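작성일 2020년 2월 29일 | 글 Plavex 실험 매뉴얼 담당
읽는 시간 4분

4장. 부품 분류 실험의 작업대 준비와 에피소드 기록

이 장은 Leltov 분류 실험을 다시 하려는 사람을 위하여 썼습니다. 실험의 과제는 금속 트레이에 있는 전자 부품을 두 팔 로봇이 집어서 정해진 노란 상자에 넣는 것입니다. 3장의 팔 원점 조정을 아직 하지 않았으면 먼저 그것을 끝내 주십시오. 원점이 틀린 상태에서 기록한 데이터는 나중에 고칠 수 없습니다.

4.1 상자와 트레이 놓기

1. 두 팔을 대기 자세로 보내고 제어 프로그램을 일시 정지로 바꿉니다.
2. 노란 상자를 왼쪽에 두 개, 오른쪽에 두 개 놓습니다. 가운데는 비워 둡니다.
3. 상자 테두리의 손글씨가 작업대 가운데 쪽으로 오게 합니다.
4. 금속 트레이를 앞쪽 두 상자 사이에 놓습니다. 상판의 이음선을 트레이의 중심을 맞추는 기준으로 사용합니다.
5. 상자 안에 지난 에피소드의 부품이 남아 있으면 모두 꺼냅니다.

주의: 상자를 옮길 때 팔의 케이블을 당기지 마십시오. 케이블이 상자 위로 지나가는 것은 괜찮지만, 상자 밑에 눌리면 안 됩니다.

4.2 부품 넣기

한 에피소드에는 기판과 케이블 종류를 섞어서 넣습니다. 시작 배치는 작업자가 손으로 만들고, 같은 배치를 두 번 연속으로 쓰지 않습니다. 부품끼리 조금 가까운 것은 허용합니다. 그러나 처음부터 서로 엉킨 배치는 따로 "엉킴" 조건으로 기록해야 합니다.
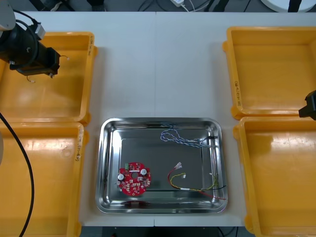

Plondurcombe 연구소 조작학습팀

붉은 기판은 트레이의 왼쪽 아래에, 파란색과 흰색이 꼬인 케이블은 오른쪽 위에, 여러 색의 하네스는 오른쪽 아래에 있습니다. 하네스의 선이 트레이 테두리에 닿는 배치도 시작 배치로 인정합니다. 이런 배치는 기록표의 비고 칸에 "테두리 접촉"이라고 적어 주십시오.

참고: 트레이의 벽은 거울처럼 반사합니다. 기판의 붉은 반사가 벽에 나타나면 검출기가 그것을 두 번째 기판으로 판단할 수 있습니다. 우리는 Hoàng 마스크로 트레이 벽 부분을 제외한 다음에 검출을 합니다. 마스크는 트레이 위치가 바뀔 때마다 다시 만들어야 합니다.

4.3 에피소드 기록

1. 기록표에 조건 이름과 배치 번호를 씁니다.
2. 작업대에서 손을 빼고 일시 정지를 풉니다.
3. 기록을 시작하고, 두 팔이 움직이기 전의 화면을 2초 동안 저장합니다.
4. 정책을 실행합니다. 한 부품에 대한 집기 시도는 최대 6번입니다.
5. 마지막 부품을 놓은 후 두 팔이 대기 자세로 돌아오면 기록을 끝냅니다.
6. 결과를 성공, 부분 성공, 실패 중 하나로 표시합니다.

한 조건에서 16개의 에피소드를 기록합니다. 중간에 사람이 부품을 만진 에피소드는 결과와 관계없이 버리고, 같은 배치 번호로 다시 합니다.

주의: 두 팔이 동시에 트레이 위로 들어오는 동작이 보이면 바로 비상 정지를 누르십시오. 충돌 검사는 팔의 몸체만 계산하고, 팔에 붙은 케이블은 계산하지 않습니다.

4.4 결과를 읽을 때

10월의 예비 실험에서는 기판보다 케이블 종류에서 실패가 많았습니다. 대부분은 집는 데에는 성공했지만, 들어 올리는 동안 다른 선이 같이 따라온 경우입니다. 이 경우는 실패가 아니고 부분 성공으로 표시합니다. 따라온 부품의 이름도 같이 적어야 나중에 조건별로 비교할 수 있습니다.

평균 성공률만 보고 정책을 비교하는 것은 권하지 않습니다. 부품별 표를 먼저 만들고, "테두리 접촉" 에피소드를 넣은 값과 뺀 값을 둘 다 보고서에 적어 주십시오. 표의 양식은 부록에 있습니다.

문의: Plondurcombe 연구소 조작학습팀 | © 2020 Plondurcombe | 맨 위로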